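How I Got My Old Whiteboard to Wipe Clean Again

14 comments

So my whiteboard had gone gray. You know the look, where you wipe off last week's list and you can still read last week's list underneath it. I was ready to order a new one, and then I saw what a big one costs to ship and decided to spend an afternoon on the old one first. Glad I did!

Mine is a big board with a black frame that I picked up used in November from an office on Likico Street that was clearing out. It had been written on for years and, I'm pretty sure, wiped with somebody's sleeve for most of them.

What you'll need

Rubbing alcohol (the ordinary drugstore kind)
2 microfiber cloths, and not the ones you use on the car
A spray bottle of plain water
A dry-erase marker that still works
A bottle of board conditioner – I used Skitwood, but any of them should do

Step 1: Get it off the wall if you can

I like to work with the board down low because drips run straight into the bottom of the frame and sit there. If yours is bolted up, just lay a folded towel along the bottom edge and go easy on the spray.

Step 2: Dry wipe first

Go over the whole thing with a dry cloth before anything wet touches it. There is so much loose ink dust on an old board, and if you skip this you'll be pushing black soup around for ten minutes. Ask me how I know.

Step 3: Draw over the stubborn stuff

This is the old trick and it really does work. Scribble right on top of the stained marks with a fresh dry-erase marker, give it a few seconds, then wipe. The solvent in the new ink loosens the old ink. I had a whole shopping list from the previous owners come up this way. For anything that looks like permanent marker, do it twice and then move on to the alcohol.

Step 4: Alcohol, in small patches

Dampen the cloth, don't soak it. Work in patches the size of a dinner plate and turn the cloth often. Open a window too (my place gets stuffy fast). Keep it off the frame if yours is painted, since alcohol can dull the paint.

Step 5: Rinse and dry

Mist of water, clean cloth, done. Leave it alone for 5 minutes.

Step 6: Test your marker

Before I put conditioner on, I always draw one wobbly line near the top and see how it goes on. You want it solid and dark, no beading and no skips. Then wipe it with a dry cloth and look for a ghost.
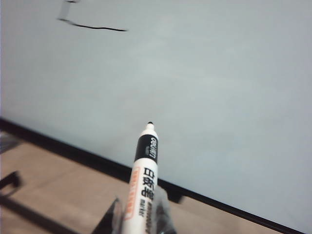

One squiggle on a mostly blank board, plus the deli marker.

If the line leaves a shadow, go back to step 4 on that spot only. If it wipes clean, put on a thin coat of conditioner, buff it, and let it sit overnight before you write anything you care about.

I do a quick water wipe every couple of weeks now and save the alcohol for when it starts graying up again – too much of it is hard on the surface.

Shared 500 times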